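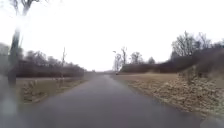
Kulap Ruangrit wrote back that the hot tub must not go on camera until the cable run behind it is covered, and that she wants this fixed before the cast arrives for the reunion taping.

Flistimura, season reunion
Set safety checklist, Wavcombe house
Checked by: Montri Tanasarn
Start of check: 7:30 a.m.

1. Main sofa set
Risers bolted and level: Yes
Front edge marked with tape: Yes
Comment: Left riser creaks. Tightened, still creaks. Sound has been told.

2. Cables and power
Walkways clear: No
Comment: See Kulap's note. Need 10 more rubber mats from the Trastside store. The mats in the hallway are too short for the doorway and leave a gap.

3. Lighting
Safety chains on all hanging lamps: Yes
Stands weighted: Yes
Comment: Adaeze Iyamu asked for the key light to come forward for the host's chair. Recheck the stand after it moves.

4. Audience seating
Limit: 200
Chairs set: 200
Aisles clear: Yes
Comment: The network asked for 300. The room is not approved for that and the answer stays no.

5. Exits
Doors open from inside: Yes
Signs lit: One out, side door
Comment: Bulb ordered. Side door stays staffed until it is replaced.

6. Glassware and props
Real glass on set: No
Comment: After last season's wine toss, all stemware is plastic. Two cast members brought their own glasses to rehearsal. Kamonchanok Inthanon is holding them in the green room.

7. Cast entrances
Steps dry, handrail fixed: Yes
Comment: Heels catch in the deck boards near the top step. Put down carpet.

8. First aid
Kit stocked: Yes
Medic booked: Yes, through wrap

Result: Not passed. Items 2, 5 and 7 open. Call extension 543 for the second check.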